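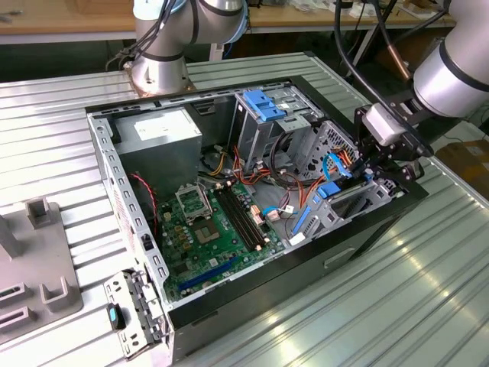

Side panel off, socket open, blue drive handle at the top of the drive cage.

From: Elisa Farina
To: Burnberg Old Hardware list
Subject: Re: Re: Tower strip-down, what to keep

Thanks to everyone who wrote in about the tower. Thanks also to the three of you who wrote in about your own towers, at length, with part numbers. I read all of it. I have quoted the one message that contained a question I can answer.

> Elisa,
>
> You said last time that you'd have the case open by February and
> here we are. Before you take anything else apart, could you tell us
> what state the board is in? I've got a shelf of processors that
> might fit and a wife who would like the shelf back. Also, I was
> taught to pull the power supply first and everything else after.
> Is that still how it's done, or have I been doing it wrong since
> the days of beige?
>
> Also also: please don't throw away the drive cage. People always
> throw away the drive cage and then they post here asking for one.
>
> Atanasov

The board first. It's green, it's in place, and the socket retention bracket is standing straight up, so you can look right down at the square socket with its gold-colored surround. I am not going to tell you your processors will fit. I have been on this list long enough to remember the thread about whether a thing that fits is the same as a thing that works, and it ran to 376 messages and ended two friendships. Send me the markings off the top of the chips and I'll compare them with the socket when I next have a good lamp and some patience.

If you do come by to try one, bring it in a tray. Do not bring it in a sandwich bag. Do not bring it in your shirt pocket with a pen.

On the power supply question: you haven't been doing it wrong, you've been doing it in an order that annoys me personally. I leave the supply where it sits until I've unplugged every single thing that runs from it, and I label each plug with masking tape as it comes off. The wiring in this one goes straight across the middle of the case in a bundle of orange, red, yellow and black, on its way to the drive cage and the board, and if you pull the supply first you're dragging that whole bundle out over the socket. I did exactly this to a machine in Sirnanik and heard a small sound I still think about.

So my order, for anybody following along at home:

Cord out of the wall. Hold the power button in for a bit. Lay the case flat on its side with the open side up, on something that won't rock.

Small cables next. There's a white connector near the memory slots on this one with a light-blue cable in it, and that kind of thing is easy to forget until you lift the board and it comes up at an angle, like a dog on a short leash. Write down where it went. You will not remember. I have a notebook with 14 pages of "you will not remember" in it, and I consult it constantly.

Then the drives, the cards, the memory. Two memory slots on this board, both black, side by side. There's a long blue expansion slot down toward the lower edge of the board as well. If you have a card stuck in one of those, look for a catch at the end before you start pulling. I say this as a person who has started pulling.

Then the main power plugs. Then the supply. Then the board, and keep the screws in a jar with a lid. The lid matters. My cat has views on open jars.

Now, the drive cage. Nobody panic, I'm keeping it. It's plain gray metal with that bright blue plastic drive-release handle, and the handle is the part everyone actually wants. The perforated section beside it, with the round and triangular cutouts, stays with the case. I know somebody will ask me for it separately to use as a stencil. Somebody asked last year. The answer is still that I'd want to see the stenciling first.

The outer case is up for grabs once it's empty. Gray steel, mostly, black on the outside, with a long recess molded into the front panel that looks like a handle. Please treat it as one only after the heavy parts are out. I carried a full one up from the Dodovum storage room by the front panel once, and the panel made the trip and the rest of it declined.

A few other matters while I have the floor.

The parts spreadsheet now has 1,092 rows. More than half of them are screws. I don't want to name names, but one of us has been entering screws one at a time, with comments. "Nice thread" is not a condition. Please use the condition column for the condition.

I still need the following: a tube of thermal paste that hasn't turned to chalk, a short screwdriver with an actual magnet in it, and whoever has my good tweezers. You know who you are. They have green tape on the handle and they were a birthday present.

If you want to claim any piece of this tower, reply to the list with the part and what it's for. "Might come in handy" does not count as a purpose, although I recognize that it's the purpose of this entire list. If two people want the same part, it goes to whoever already has the machine it's going into. If two people have the machine, I'll flip a coin and we'll all be civil about it.

Atanasov, chip markings, please. And tell your wife the shelf is being actively discussed.

Elisa

Comments (4)

padraig_k
I'd take the blue handle if the cage is ever split up. I have a cage with no handle and open it with a butter knife.

solderpot
Supply first, always. I'll die on this hill. It gives you room for your hands.

mrs_t_atanasov
I have seen the shelf being actively discussed for six years.

lowprofile
Does the case come with the side panel? The last one I got from this list did not and I found out when I got home.

Recent on the list

Masking tape or paper tags for cables?
Wanted: short data cables, any color
Screw jar swap, bring your own jar
Notes from the Dodovum storage room clear-out
Re: Re: Re: A thing that fits

Burnberg Old Hardware list | Contact the list owner | Archive policy | Back to top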